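Flillberg Group, Weekly Meeting Minutes
10/22/19
Present: Ruan Masilela, Ya-wen Au, Oratile Xaba, Ximeng Jiang, and me (Sizwe Dlamini, taking notes again)

We started about ten minutes late while Ximeng fought with the call, so the first item got squeezed. Apologies if I have shortened anybody's point. Send me fixes and I'll put them in.

1. Last week's minutes
Approved. Oratile asked me to correct the spelling of Waltska in item 4, which I have done.

2. Where the dataset stands
Ya-wen gave the count. We have 3849 demonstrations after cleaning, and 1875 of those are cloth or other soft things. The rest are boxes, cups and small toys. She threw out 301 for bad tracking, mostly clips where the gripper got so close to the table that the camera saw nothing but tablecloth for a second or two. Ruan wondered if we were being too strict, and we went back and forth on this for a good while! Ya-wen's view is that a short gap is fine if the tracker picks the pose back up in the same place, and she has a check for that now. We agreed to let her rerun the check on the rejected clips and see how many come back.

3. Soft items, and the grasp point question
This was the big one, and I'm really happy with how it went. Ruan trained two versions of the policy on the same demonstrations. The first gets the camera view only. The second gets the camera view plus the jaw opening at every step (the Wastura encoder values, smoothed a little). On rigid objects you can hardly tell them apart. On thin fabric the second one is clearly better, and Ruan thinks that's down to how little the view changes between a good pinch on cloth and a near miss. 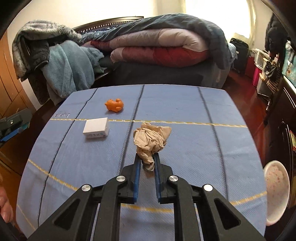 Fig. 1. Thin beige fabric held between the blue finger pads, hand-held gripper, home setting.

Oratile pointed out that with bunched cloth like this the top spreads out over a big part of the view, and the policy may be learning "large wrinkled thing ahead" as its sign that the grasp is done. Good point, and I hadn't thought of it. Ruan will test it by masking the area ahead of the fingertips and running both versions again. If the camera-only one falls apart and the other doesn't, we have our answer and probably a nice plot for the paper too.

Ximeng asked whether the busy backgrounds in the home recordings hurt us. Ruan says no so far -- training on the plain lab table alone gave worse results everywhere, even back on the plain lab table, which surprised all of us. He wants one more seed before he'll say that outside this room.

4. Finger pads
Short item. Ximeng compared our pads with the softer ones from Venter. The softer ones hold thin cloth well but fold over at the tip when you press down on the table, and then the jaw opening reads wrong. We're staying with what we have until the paper is in.

5. Paper
Oratile has a draft of the method section up. I owe everybody the related work and I know it's late -- it'll be there by Friday. Ya-wen would like the rejected clips described in the text and not tucked away in an appendix, and the rest of us agreed.

To do
Ya-wen: rerun the tracking check on the rejected clips
Ruan: masking test on both versions, plus one more seed for the lab-only run
Ximeng: record 12 more cloth demonstrations with the jaws starting half closed
Oratile: first pass at the figure list
Sizwe: related work

Next meeting same time, same room. Ruan is chairing.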